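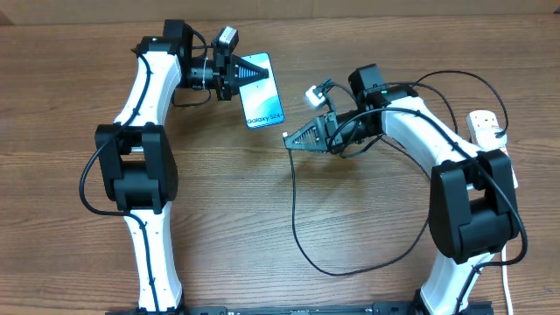 Plateau de table en bois, teinte brun orangé.

Préparer un séjour gourmand à Wurnport : marche à suivre

La présente page s'adresse aux visiteurs individuels et aux petits groupes souhaitant organiser une escale gastronomique à Wurnport et dans la vallée de Flidau. Elle est tenue à jour par l'office de tourisme.

1. Choisir la période
Les producteurs de la vallée reçoivent le public de novembre à avril. En juin, seules les caves et la fumerie du port restent ouvertes, à horaires réduits. Les huîtres sont proposées toute l'année, sous réserve des conditions de récolte.

2. Réserver la traversée
La navette Flasow relie le continent à Wurnport deux fois par jour. Les véhicules doivent être présentés à l'embarquement 20 minutes avant le départ. Les fruits, légumes et plantes transportés à bord sont à déclarer au guichet – y compris ceux destinés au pique-nique.

3. Retirer le carnet de dégustation
Le carnet se retire au bureau d'accueil du port, sur présentation de la confirmation de réservation. Il est nominatif, coûte 29 dollars et donne droit à une dégustation chez chacun des producteurs participants. Les mineurs se voient remettre un carnet sans boissons alcoolisées.

4. Établir l'itinéraire
La boucle complète compte quelque 88 kilomètres. Il est conseillé de la répartir sur deux jours, avec une nuit à Flidau. Premier jour : la fumerie, le parc à huîtres de Rangi Baxter, puis la fromagerie Teoh, où la visite de la salle d'affinage débute à 14 heures. Second jour : les vergers, le domaine viticole de Valdemar Skov et la distillerie. La route des vergers n'est pas revêtue sur toute sa longueur ; certains loueurs en excluent l'usage dans leurs contrats.

5. Prévoir les repas
Les tables de la vallée disposent de peu de couverts. Toute réservation pour plus de six personnes s'effectue par écrit. Les allergies et régimes particuliers sont à signaler à ce moment.

6. Rapporter des produits
Les fromages peuvent être emballés sous vide à la fromagerie, moyennant supplément. Les bouteilles achetées au domaine sont livrées au terminal sur demande formulée avant midi – le retrait se fait au comptoir des bagages.

Pour toute question relative aux groupes, s'adresser à Clem Katene, bureau d'accueil de Wurnport.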